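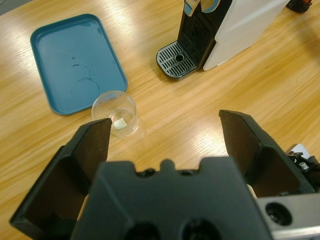 The Coffee Table: Frequently Asked Questions

Last revised 7 September 2020. The previous version had fallen behind the coffee pot, back when we had a coffee pot.

Where do I find the coffee?

Second floor of the Vinlow building, on the big wooden table with the curved edge. If you have reached the bike racks you have gone too far, and also outdoors.

Who can use it?

Anyone who works at Vinlow, anyone visiting Vinlow, and the people from Noduston across the hall, who have been told they are welcome so many times that they have started to believe it. Sales reps get one cup. If the meeting runs long, they get another and our sympathy.

Is it free?

The water is free. Capsules go on the sheet by the door, one tick per capsule, in pen. Last December's sheet recorded 200 capsules and the boxes we had bought said 236. We would like to think the missing 36 are in a drawer somewhere, waiting to be found.

How do I make a cup?

Check the water. Lift the lever, put in a capsule, close the lever. Stand your cup on the drip tray, under the spout and not merely in its neighborhood. Press the button and stay put until it's finished. Wandering off to answer one quick email is how we got the stain on the carpet by the copier.

Where does the water go?

In the clear tank at the back, under the round dark gray lid. Take the lid off first. We wouldn't mention it, but this page has a history.

Can I fill it from the bathroom tap?

You can. Please don't tell the rest of us.

What is the teal tray for?

Spoons, sugar packets, a cookie if you're lucky, and carrying cups to the meeting room so you don't arrive with both hands full and have to knock with your forehead. It goes back on the table afterward. Wipe the inside before you put it down, please: coffee dries into brown rings, and the tray has a nice flat bottom that shows every one of them.

Which cup should I use?

Your own mug, if you have one and can bear to wash it. The short clear plastic cups are for visitors and for water. They are not trash cans for sugar wrappers, tissues or the little corner you tore off something. A cup with paper in it can't be given to a guest, and most guests do look.

The tall mugs from the Grillville picnic don't fit under the spout. People have tried tilting them. The results went mostly into the drip tray, which didn't need the caffeine.

Can I use a drinking glass?

For cold water, gladly. For coffee, we used to say no, on the grounds that a glass full of hot coffee has no handle and you have only the usual number of fingertips. Then several people pointed out that they like seeing how much is in there, and that a glass stands perfectly well on the drip tray. Fine. Use a sturdy one, let it warm up with a splash of hot water first, and pick it up by the top. If it has been in the fridge, leave it out for a while before you put anything hot in it. 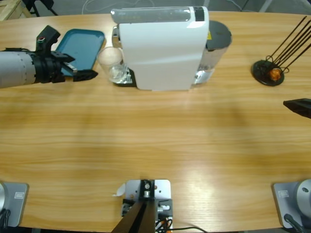

Jonas Mayrhofer writes that the glass is the only sensible choice, that coffee in a mug is coffee you have to take on trust, and could we please add that half a glass is a full serving. Added, Jonas. The rest of us will go on trusting our mugs.

When does the drip tray get emptied?

At the end of the day, and whenever you can see liquid coming up to meet the grate. Slide the tray out slowly and keep it level all the way to the sink. Rinse the grate too; the ridges hold on to old coffee with real determination.

What happens to the used capsules?

They go in the bag under the sink. When the bag is full, tie it and start another. Pressing it down with your foot buys you one more day and costs you a sock.

The machine is making a noise. Is that normal?

A hum is normal. A louder hum means the tank is low. A rattle usually means something is standing against the side of the machine, so move it and try again. If there's a noise and no coffee, switch it off, wait a minute and switch it on again. After that, call extension 232 and describe the sound. You don't have to perform it, though some of you are getting quite good.

Can we get the old Bühler pot back?

No. It was loud, it leaked, and it made one kind of coffee, which was late. We know it's missed – there was a card.

Do you have tea?

There is a kettle on the windowsill. Tea drinkers look after themselves and have never once needed a FAQ.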